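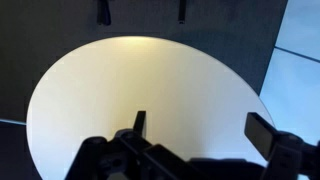
Round white tables: your questions answered

We get a lot of post about white table tops, most of it from people who have already read the leaflet in the shop and didn't believe it. Quite right too. These are the questions that come up most. Last updated 25/07/2025.

Does a matt white top really hide marks?

Some of them. It hides reflections well, and fine scratches are harder to spot than on gloss. Coffee, turmeric and felt pen are another matter. "Marks less" on a label usually means "marks less than something we haven't named", so ask what it was tested against. We asked Stakar about their matt finish and got the brochure again.

My top looks yellow in the middle. Is it going off?

Check the light before you blame the table. A warm bulb will put a yellow patch on any white surface, and the rest can look grey by comparison. Switch the lamp off and look again in daylight. If the patch has gone, you need a different bulb. If it's still there, it may be old polish, heat or sun. Polish can often be cleaned off. The other two can't, whatever the bottle says.

What should I clean it with?

Warm water, a drop of washing-up liquid and a soft cloth, then a dry cloth. We have tried the Hederis surface cream, which costs a good deal more, and couldn't tell the two halves of the table apart afterwards. Pirmin Ruchti, who did the rubbing, thought the cream side smelled nicer.

Can I use a melamine sponge?

You can, but it's a very fine abrasive and it will leave a shiny spot on a matt finish if you keep at it. Try the underside first.

Is a round table better for a small room?

People say so. You lose the corners, so it's easier to walk past, and you can squeeze in an extra chair. But a round table won't go flat against a wall, and the gap behind it is no use to anyone. Cut the circle out of newspaper, lay it on the floor and live with it for a day or two before you pay.

How many people fit round a 100 cm top?

The shops say 4. That's fair for plates and glasses. Add a serving dish and a bread board and somebody will be eating off their lap.

Will white look too stark against a dark floor?

It will stand out, certainly. Whether that's "stark" or "striking" depends on who is selling it to you. Crumbs show less on the white and more on the floor – worth knowing if you have toddlers.

Is the Reisinger ten-year guarantee worth having?

Read the exclusions. When Notburga Auer went through it for us last December, heat, standing water, sunlight and "normal household wear" were all left out. We struggled to think what remained.

Can a damaged top be resprayed?

Usually, if it's painted. Laminate is much harder and most sprayers will say no. Get the price in writing, and ask if it includes the edge – ours in Joltonthorpe didn't.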